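Ticket 108: Second gripper and spare parts for sorting cell
Opened by: Faith Okoth
Queue: Equipment planning
Status: Waiting on quote

Request

We need a price for a second gripper for the block sorting cell before the March budget closes. The current one is a single rod, and we have no backup if it fails. The supplier for the first one was Cullinane.

Note 1, 9:40 a.m.

Purkeditz asked what parts we handle and how close together they sit. The layout is below. Parts go on the wooden board over the perforated bench. The shapes are a cube, a triangular prism, a star, a cylinder, a heart and a many-sided yellow block. The tops of the star and the many-sided block are textured, so please have them quote for rough surfaces as well as smooth ones. 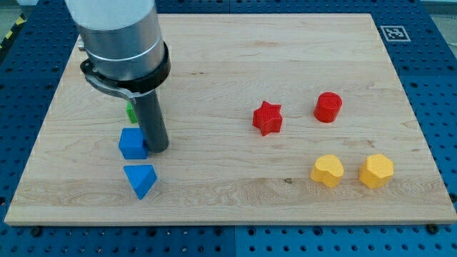
Note 2, 11:15 a.m.

Purkeditz came back with two options. The Prumik rod gripper has a lead time of 16 days. The Grevari has a lead time of 30 days and needs a new clamp ring, which is not in their price. I asked for the ring as a separate line.

Note 3, 2:05 p.m.

Checked stock. There are 17 spare bench bolts in the drawer, so take bolts off the order. Still missing: one cable and a second printed marker. We can print the marker here.

Next step

Hold the order until the clamp ring price is in. If it is not here by the budget cutoff, put in for the Prumik and move the Grevari to next year's list.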